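Dissection kits are back on the shelf

Good news for anyone who has been asking at the Risen Room since May — the dissection kits are in again, and you can borrow one from this Saturday! We had a run on them before the school holidays and I was getting a bit tired of saying sorry at the desk. The new ones came through Vasiliu, and I've had a lovely time laying bits and pieces out on the long table to get to know them. 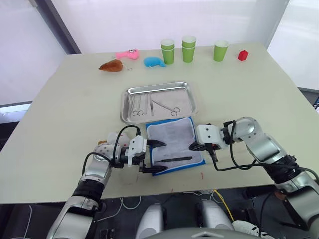 Scissors and tweezers in the steel tray, with the soft toys and green cups along the back.

Each kit comes in its own zip pouch with a clear plastic strip to tuck the tools under (much nicer than the old tin, which rattled all the way home on the bus). The fine pointed scissors are my favourite, and the scalpel handle has a ribbed bit near the top for your fingers. Blades are kept behind the desk, so do ask, and please put everything back in the pouch before you return it.

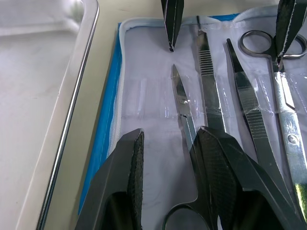

How to borrow one

Kits go out for 2 weeks with a £30 deposit, and you'll need your Pollititz card. Under-16s should bring a grown-up along. Trays can be borrowed too — just say so when you book.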